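# Boat Storage and Racking: Frequently Asked Questions

Last revised 2025-04-08 by the Boathouse Secretary, Aslak Haugland. These answers apply to all private and syndicate boats kept at the Breline boathouse and on the outside racks at Prallatance. They should be read together with the Storage Agreement, which takes precedence where the two differ.

## Applying for a rack

### Who may apply for a storage space?

Any full member whose dues are paid for the current season may apply. Junior members may apply jointly with a parent or guardian, who must sign the agreement. Social members are not eligible, but may share in a syndicate boat if at least one other owner is a full member.

### How are spaces allocated?

Spaces are offered in the order in which applications were received. Existing holders have the right to renew their current space until the last day of February. Any space not renewed by that date is offered to the first person on the waiting list whose boat will fit it. An applicant who turns down a suitable space keeps his or her position once. After a second refusal, the name is moved to the end of the list.

### How long is the waiting list?

This varies by boat type. Spaces for singles in the Breline boathouse are in the greatest demand. Outside spaces at Prallatance usually become available within one season. Applicants may ask the Boathouse Secretary for their position at any time.

### May I choose my rack?

A preference may be stated on the form, but the club cannot promise to meet it. Upper racks are assigned only to owners who confirm that they can lift their boat safely or will have help on each outing.

## Fees and payment

### What does a space cost?

The annual fees for the current season are as follows:

| Space | Annual fee |
|---|---|
| Single, outside rack | $86 |
| Single, inside rack | $158 |
| Double or pair, inside rack | $203 |

Four-seat boats are stored by individual arrangement. Oars and sculls belonging to a stored boat are included in the fee, up to one set per seat.

### When is payment due?

Payment is due in full with the signed agreement. A space is not confirmed until payment has been received. Members who join partway through the season pay a reduced fee calculated by the month, with any part of a month charged as a full month.

### Are refunds given?

A holder who gives up a space before the end of the season may receive a refund for the unused full months, provided that the space can be let to another member. No refund is given where an agreement has been ended for a breach of the rules.

### What happened to the rack repair fund?

The one-time rack levy closed last season with a total of $1,098. The money was spent on new rack arms and padding in Bay 2, supplied by Kristiansen. No further levy is planned.

## Using the boathouse

### When may I get to my boat?

Holders have access between sunrise and sunset every day of the year. During club training sessions, holders should allow crews to clear the apron before bringing out a private boat. Access before sunrise requires written approval from the Boathouse Secretary and approved lights on the boat.

### How do I obtain a key?

Boathouse keys are issued on signature and remain the property of the club. They may not be copied or lent to anyone who is not named on the agreement. A lost key must be reported without delay, and the holder will be charged for its replacement.

### May I use the kitchen and changing rooms after an outing?

Yes. Rack holders have the same use of the clubhouse as other full members. Users are asked to wash and put away whatever they have used and to take home any leftover food. Wet kit and boat parts are not to be brought into the kitchen.
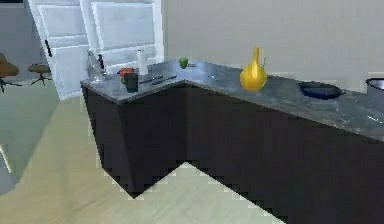
*Kitchen counter and worktop, computer rendering.*

The kitchen may not be reserved by rack holders for private events under the Storage Agreement. Requests of that kind are handled separately, using the clubhouse hire form.

### May I leave tools or riggers in the boathouse?

Riggers may be left on the boat if they do not extend into the space of the next rack. Where they must be removed, they should be tied together, labeled with the boat name, and hung on the hooks at the end of the bay. Personal tools, fuel, paint, and solvents may not be stored in the building at any time.

### Are trestles provided?

Club trestles may be used for washing and adjusting boats when they are not needed by a crew. They must be returned to the wall beside the main door. Boats are not to be left unattended on trestles.

## Care, damage, and insurance

### Must my boat be insured?

Yes. Every private boat must be covered for damage, theft, and liability to others throughout the period of storage. A copy of the current policy must be supplied with the application and again at each renewal. The club's own policy does not cover private boats or their equipment.

### What should I do if a boat is damaged?

Any damage, however small, should be entered in the logbook on the day it is found. If another boat is involved, its owner should also be told. The logbook entry should give the names of both boats, the time, and a short account of the event. The club does not settle claims between owners.

### May club members move my boat?

The club may move a boat where this is needed for repairs, flood safety, or access to another rack. Owners will be told in advance where possible. In high water, boats on the lowest racks at Prallatance may be moved without notice.

### May I lend my boat to another member?

Yes, provided that the owner has given permission in writing and the borrower has passed the club capsize test. The owner should first check that his or her policy covers other users.

## Records and changes

### How do I update my details?

Changes of address, telephone number, or ownership should be made through the Dollura member portal, under "My Equipment." A change of boat must be approved before the new boat is brought to the site, even if it is of the same type.

### What happens if I sell my boat?

A space does not pass to the buyer with the boat. The holder may keep the space for up to three months while a new boat is found. After that time, the space returns to the club and is offered to the waiting list.

### What is done with boats that appear abandoned?

If fees remain unpaid and the owner does not answer two written notices, the boat will be moved to outside storage at the owner's risk. The terms for final disposal are set out in Section 9 of the Storage Agreement.

### Whom should I contact with other questions?

Questions should be sent to the Boathouse Secretary through the Dollura portal. Please include the boat name and rack number in the message.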